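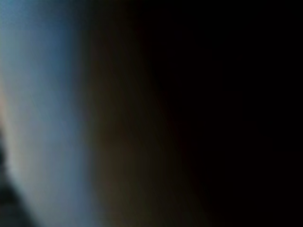
Pale blue-gray next to dark brown. Thread on the paint for the back room.

1/ The back room has been the same tired cream as long as I've lived here. I'm painting the walls a pale blue-gray and leaving the old brown shelving as it is. I wanted to settle the colors before buying anything.

2/ I got sample pots of two blues, Stollholm and Aitken. Stollholm is grayer and goes a bit teal in the evening. Aitken is cleaner but looks like a dentist's office next to brown wood. Going with Stollholm.

3/ Wenjie Tang lent me her roller set and told me to wash the walls first. I did one wall with dish soap and a sponge and the water came out the color of tea. The other three got washed too.

4/ Room has to be emptied before any of this. So far: 21 boxes, mostly books and kitchen overflow. They're in the hallway, which now has to be walked sideways.

5/ Found the missing half of the waffle iron. It was behind the winter blankets. I bought a replacement in July, so I now have one and a half waffle irons.

6/ Budget was $300. Paint, primer, tape and two drop cloths came to $170. The rest is for a lamp if I can find one that isn't white plastic.

7/ Someone asked about doing the ceiling the same color. Mikkel Mikkelsen did that in his apartment and it looks good, but his ceilings are high. Mine aren't. Ceiling stays white.

8/ First coat is on as of 5th August. Patchy around the window – I ran the roller too dry there. Cutting in along the shelves took longer than the walls did.

9/ Tape tip: press the edge down with an old bank card and pull it while the paint is still a little soft. I waited overnight on the door side and it took a strip of paint with it.

10/ Second coat this weekend. If anyone local needs moving boxes after that, message me. They're sturdy and I'd like my hallway back.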